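Gathering Demonstrations for a Learning System
Handout 4: Working with hand-held grippers

Please read this one before you come to the lab section. It runs longer than the others, and I apologize for that, but the questions I get in the second half of the course nearly all go back to something in these pages.

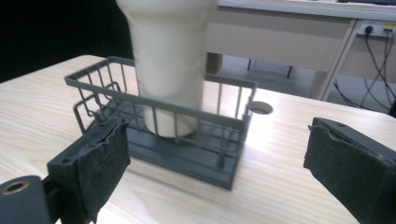

Cup and wire basket from the gripper's side, and the same kind of work from higher up
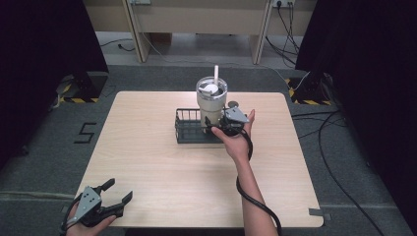 Plilora Teaching Lab, October 2022

Let me begin with the plain idea. We want a system that can handle ordinary things on an ordinary table, and we want it to learn this from people. A person takes a gripper in each hand, does a small job, and we keep what the cameras and sensors took in while the job was being done. One run through the job, from hands ready to hands away, is what we will call an episode. A pile of episodes of the same job is a set, and a set is what you will hand in for the Gamska project.

Why hand-held grippers and no robot arm? Students ask me this every year, and it is a fair thing to ask. Moving an arm by remote control is slow, and most beginners spend their first hours fighting the controls. With a gripper in your own hand you already know how to reach, and you can feel it when the cup catches on the rim of the basket. The price is that your wrist can do things an arm can't. If you twist your elbow up by your ear to get at the far side of a basket, you have made a lovely episode that no machine we own could ever follow. So reach simply, the way you would if your shoulder were a little stiff.

Two views, and what each is good for

The view from the gripper sits close to the work. It has the fingers in it, and the gap between them, and whatever you are about to close on. The learner leans on this view for the last part of the reach. It is a narrow view, though, and a tall object standing close by can easily run out of the top of it, as the cup does in the first picture. The view from the head takes in the table and both hands together, and it is the one to check when you want to know how an episode was laid out. Please watch both before you decide to keep anything. I know it's dull. Do it anyway — you will catch mistakes in one that look perfectly fine in the other.

Why we like a basket and a cup

A cup standing in the open is an easy target. Put the same cup in a wire basket and the job gets a good deal more interesting. The bars hide part of the cup and leave part of it showing. The fingers need room on either side. A cup pulled at a slant may drag the basket along with it. All of that is worth having in your set, and you won't get it by starting from the same spot every time.

So change things. Turn the basket a little between episodes. Slide it nearer, then farther off. Stand the cup at one end, then at the other. Grip low in some episodes and higher in others. What you should leave alone is the meaning of the job: if "finished" is the cup standing on the table and the gripper clear of it, then it has to mean that in the first episode and in the last one.

How many, and which ones to keep

For Gamska, each pair of students hands in 200 episodes. If your pair is taking the longer Petisero option, the number is 300. Spread them over at least 4 sittings. Tired hands get sloppy and, what is worse, they get all alike.

Keep the episodes where you fumbled and then put it right. A slip followed by a calm second try teaches the learner something it can't get from a clean run. Throw out the ones where you stopped halfway to talk, or where a hand that isn't holding a gripper came in to help. Write a short note for each one you throw out, and don't renumber the rest.

On pace: go slower than feels natural, but don't freeze. Long pauses confuse the learner, which can't tell waiting from thinking. And do look after your cables. Give them enough slack for the whole reach, and try the full motion once before you start recording.

Before the next section

Read chapter 2 of the Thambiah notes, the part on labeling, and bring one page on how you would describe "finished" for a job of your own choosing. Handwritten is fine. The final sets are due in March, and that will seem a long way off right up to the week it isn't.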